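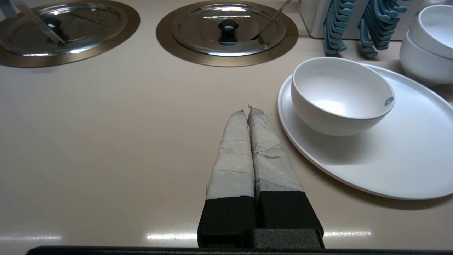
When should the tape on a pair of parallel gripper fingers be replaced?

Replace it when the wrap has frayed at the tips or when the closed position no longer matches the value stored after the last re-tape, whichever comes first. Always do both fingers together, then re-zero.

Nurlow Forum > Cells and Stations > Naker counter cell: finger wrap and closed position

vsnorra
Short answer is at the top because it gets asked every month. Here is the long version, for the Naker cell with the two lidded wells.

The closed position on our Flader controller read 3817 counts after the last re-tape. It now reads 3203 at the same force limit. Higher is further closed on this unit, so the fingers are stopping early. Lid picks by the knob still complete. Utensil picks are worse, mainly thin handles. I suspect the overlaps at the tips have shifted and the wrap is bearing at one point before the inner faces meet. Has anyone separated wrap thickness from a real zero offset without pulling the fingers?

gantry_left
Don't diagnose from counts alone. Strip one finger, close slowly at the lowest force, note the reading. Then strip the other and repeat. If the bare reading agrees with your commissioning sheet, the drive is fine and the whole error is in the wrap.

moss_relay
Disagree with stripping one at a time. With one bare finger and one wrapped one the contact moves off center and the bare one takes a side load. Strip both. You will be replacing both anyway.

gantry_left
At the lowest force the side load is negligible. The single-finger reading tells you which side has the buildup.

moss_relay
It tells you which side had the buildup, on tape that is already in the trash.

vsnorra
I will strip both. Before that I did a visual with the fingers closed. There is still a thin dark seam between them. The wrap is creased, and small wisps stand up near the tips. I copied the cell log below so the entries are in one place. 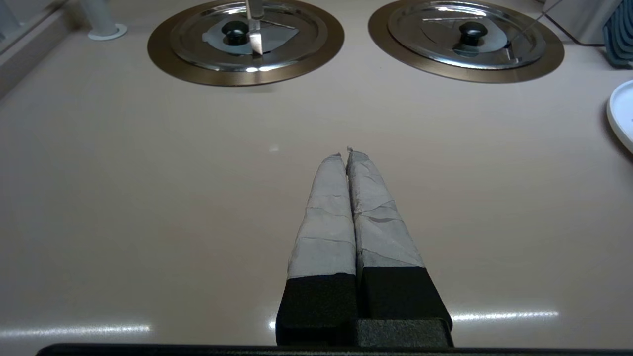
HASLAM, Saturday, March 22, 2025 – Cell stopped after the utensil routine, arm parked over the open counter, both lids on. Fingers closed at low force, reading 3203. Wrap creased along both fingers, edges frayed near the tips. Black bases left in place. Wrist bolts checked with the torque driver, no movement. Wrap to be removed from both fingers and closed position to be taken bare.

vsnorra
Bare reading matches the commissioning sheet. The drive has not moved. It was all wrap.

p_ostrander
Then stop using tape. Molded sleeves have a fixed thickness, so the closed position stays put. We switched in October and have not re-zeroed for wear.

moss_relay
What do your sleeves do on a smooth steel lid?

p_ostrander
They grip the knob. I don't grip the lid.

moss_relay
Fine for lids. A thin ladle handle lying at an angle is another matter. Tape can be built up narrow at the tip. The sleeves I tried were too blunt to get under anything lying flat on the counter.

p_ostrander
Then grind the sleeve tip. It is one job, done once. You are re-taping forever.

vsnorra
Staying with tape for now, mostly because the tip shape suits the utensils. I accept that the thickness is not repeatable. The re-zero covers that, provided it gets done, and last time it was entered against the wrong tool number.

One separate item. The counter is glossy and the overhead lights show up in the wrist view as bright streaks near the gripper. Auto exposure follows them. I lock exposure before checking the tips; otherwise frayed edges are hard to judge against the pale surface.

gantry_left
Locking exposure is right. I would also turn the wrist 90 degrees and look again. If a bright patch stays where it is relative to the counter fixtures when only the camera has turned, it may be a mark and not a reflection.

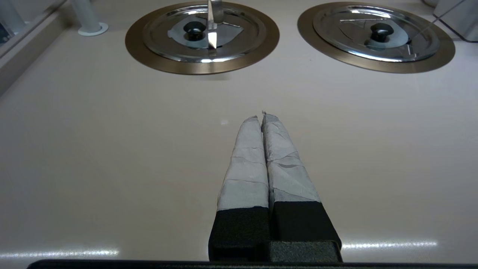
Re-taping procedure, second revision

1. Park the arm over clear counter, away from the wells. Lock out motion, leave the controller powered.
2. Open the fingers and remove all old tape from both. Clean off adhesive. Leave the black bases on unless they are torn.
3. Close at low force and record the bare reading. Stop if it differs from the commissioning sheet.
4. Wrap each finger from the base toward the tip, each band overlapping the previous one. Keep the inner faces free of folds.
5. Put on 2 layers at the tip, no more. Trim loose ends with a blade, do not twist them off.
6. Close at low force, hold, open, close again. Store the second reading under the correct tool number.
7. Run one lid pick and one utensil pick at reduced speed.

Vilhjálmur Snorradóttir (vsnorra)

moss_relay
Step 5: I would allow a third layer on the outer face. It wears first on ours.

vsnorra
Outer face only, I can accept that. It will go into the next revision.

p_ostrander
Still sleeves. I'll post the ground-tip drawing when I find the file.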